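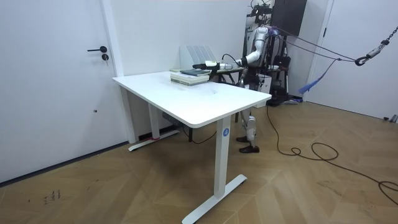
Lesezeit: 2 Minuten

Werkstattbuch, 3. März 2020

Der Schreibtisch steht! Ich bin richtig froh, denn mit dem alten Ding in der Ecke konnte man ja nur sitzen, und nach einer Stunde tat mir alles weh. Weiße Platte, runde Ecken, an jedem Ende eine Säule auf einem langen Fuß – sehr ruhig sieht das aus, und auf dem Fischgrätboden macht es sich wunderbar. Mansa wollte erst Eiche für die Platte. Inzwischen findet sie Weiß auch gut, zumindest hat sie nichts mehr gesagt.

Höhe: nach Rafias Methode eingestellt, Ellenbogen im rechten Winkel, dann noch 2 cm runter. Für mich perfekt. Mansa braucht es höher, bitte danach nicht wieder zurückstellen, sondern den Wert hier eintragen.

Wackeltest mit vollem Wasserglas auf der Platte: kein Tropfen daneben, auch beim kräftigen Aufstützen. Im Januar beim Tisch in Priltau ging das noch ganz anders aus.

Noch offen:
Das Kabel unter der Platte hängt frei herunter. Kabelclips liegen in der Schublade Starnisow, drei Stück müssten reichen.
Roter Klebestreifen am hinteren Fuß, an der Wandseite. Rafia, ist das deine Markierung? Wenn nicht, ziehe ich ihn ab.
Schrauben an beiden Säulen in 10 Tagen nachziehen.

Dann die Bücher. Der Stapel liegt jetzt hinten auf der Platte, die hellgrünen und cremefarbenen Bände unten, das dunkle blaugrüne obenauf. Flach gelegt gefällt mir das viel besser als der schiefe Turm auf der Fensterbank in Brumum, und vorne bleibt so viel Platz, dass man endlich einen großen Bogen Papier ausrollen kann – herrlich! Buchstützen brauchen wir also vorerst nicht. Das Regal Rana ist bestellt, 70 cm breit, das passt genau neben die Tür. Bis dahin bitte keine weiteren Bücher auf den Tisch, ich kenne uns.

Der kleine blaue runde Aufkleber an der vorderen Säule bleibt übrigens dran, ich mag ihn.

Nächstes Mal: Lampe aussuchen. Rafia bringt zwei zum Ausprobieren mit, eine mit Klemmfuß und eine zum Stellen.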